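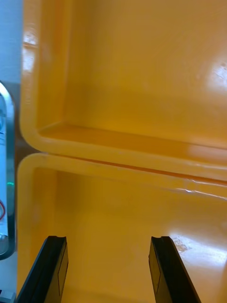
Can a hardened typewriter platen be saved without sending it out for new rubber?

Sometimes, if the rubber is only glazed and hasn't cracked; a light sanding and a good cleaning will bring back enough grip to feed paper straight.

I put that first for the people who only read the first three lines, and you know who you are. The rest is for Precious, who wrote on Saturday:

> Hi all,
>
> I picked up a Gernska portable, serial 3862, for $40 at an estate sale. It types, sort of. The paper walks to the left as it goes up, so every letter I write looks like it was typed on a boat. The platen is hard as a countertop and shiny. The lowercase e also prints a little high, but I can live with that.
>
> I've read that you can soften the rubber with brake fluid, and I've also read that anyone who does this should be kept away from machinery. Which is it?
>
> Also, the ribbon spools look homemade. Is that normal for these?
>
> Precious Pascual

Second one, Precious. I tried brake fluid on a Kovács desk model back when I took advice from strangers. The platen got softer, all right. It went on getting softer for most of a summer, and it took the paint off the paper table while I was waiting.

Start with the feed rollers, before you do anything to the platen. Paper that walks to one side usually has uneven pressure under it, and on a Gernska the front rollers develop a flat spot if the machine was stored with the paper release closed. Pull the release, slide a strip of paper in at each end, close it, and tug. If one strip comes out easily and the other one fights you, there's your boat.

Then the platen. Take it out (two set screws on the right knob, one on the left, and the left one will be stuck). Wet 800 grit, long even strokes, turning as you go. Don't lean on it. You only want the shine gone. Wipe it down with denatured alcohol, keep the alcohol well away from the paint, and let it dry overnight.
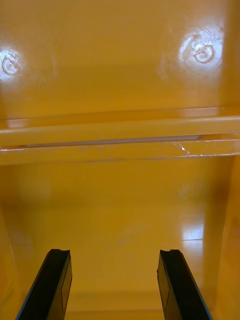

While the platen's out, look at the little steel shims behind the bearing plates. They fall on the floor and they're the same color as every floor. Norbert Medve lost a pair in his own kitchen and typed at a slant for ten years before he moved the stove.

As for the high e, check whether the type slug has shifted before you decide to live with it. If the capital E is high too, it's the slug, and that's solder, so mail it to somebody patient. If only the lowercase is off, adjust the shift stops and see what the rest of the alphabet does. Write down how many turns you gave each screw. I never do, and I have a machine in the closet that types only in the upper half of the line.

The spools are normal. The factory ones were thin and bent if you spoke harshly to them, so most surviving Gernskas have something else in there. Oduor has a list of which modern ones fit, and I'm told the Dastetus spools drop right in once you file the center hole a hair. Mine needed more than a hair.

If the sanding doesn't do it, Jenő Hegyi was still recovering platens as of June. He's slow and he doesn't answer email, so send a postcard, preferably one typed on the machine in question so he can see how bad it is.

Let us know what the strips of paper tell you.

Alfie Kershaw
Letcombe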